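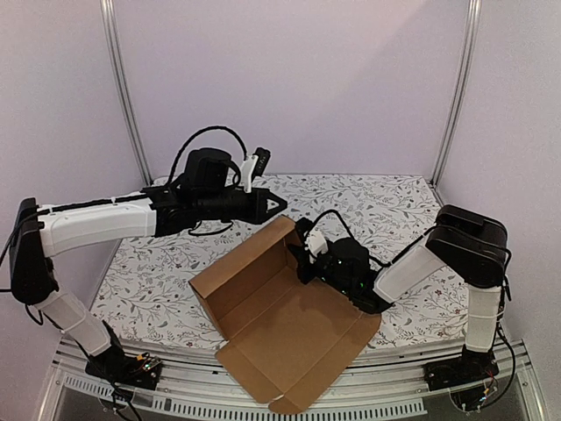 Ollon box folding set

Hi! So this is the data behind our little paper on two-armed box folding, and I'm very happy it's finally out of my home directory. There are 968 episodes in here, all teleoperated, all with both arms and a cardboard box on a tabletop.

What we wanted to know was whether pauses matter. People stop and think when they drive two arms at once, and the policy dutifully learns to stop and think too (it's maddening to watch). So Radka Babić wrote a trimmer that drops the idle steps, and we trained on both versions. Trimmed won on 388 of the test starts — way more than I'd bet on!

What's inside

raw/ untouched recordings
trimmed/ same episodes, idle steps removed
splits/ the lists we trained and tested with

Joint angles are in radians, left arm first. Please don't mix raw and trimmed in one run, I did that in April and lost a whole evening to it.

Known problems: 9 episodes have a late gripper signal. They're listed in splits/skip.txt.

Questions go to me or Silviu Stoica, who looks after the loader.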